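**Kustitz Hall gets its tabletops back, minus most of the varnish**

August 11, 2024

The long tables at Kustitz Hall are back in the reading room after seven months away, and the first thing regulars have noticed is that they are a completely different color. The second thing is that there are now coasters.

The tables left in January the shade of strong tea. Anyone who grew up doing homework on them would have sworn that was the color of the wood. The refinishing shop, Plindier, says it was mostly varnish, put on in layers over the decades by people who saw a scratch and reached for the can. Under it was something a good deal paler, which had apparently been waiting for its chance.

Stripping and sanding took 158 hours of shop time, according to the invoice posted on the hall's notice board. The bill came to $1,422 for materials and $565 for hauling the tables there and back, a distance most of us cover on foot. Labor was charged separately and has its own sheet of paper, pinned slightly higher than is comfortable to read.

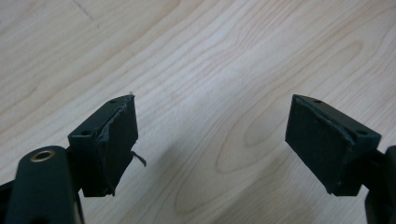

*Pale finish, long grain, and a faint dark line toward the top left.*

Opinion in the reading room is divided along predictable lines. One camp finds the new surface bright and cheerful and has begun saying so at volume. The other misses the old gloom, against which a newspaper looked like news. A third group, smaller but better organized, would like to know what happened to the initials carved near the window end. They were sanded out, along with a chessboard and a rude word about the Pronine swim team.

Not every mark is gone. Plindier was asked to stop before the tops got too thin, and the shop's note warns that some faint lines may remain and "should be regarded as part of the table." Readers hoping to add to the collection are reminded that ballpoint pens are still allowed but now come with a blotter.

The oval shapes in the grain have meanwhile become a minor attraction. Last week's crossword group lost a good quarter of an hour to the question of whether one of them looked more like an eye or a canoe. The crossword was not finished.

The old tables had one practical virtue, in that nothing spilled on them ever showed. Coffee is therefore limited to the side counter for the first 3 weeks while the finish hardens. Tea drinkers asked whether this applied to them. It does.

The reading room is open its usual hours. Felt pads for chair legs are in the basket by the door, and the hall would like the basket back too.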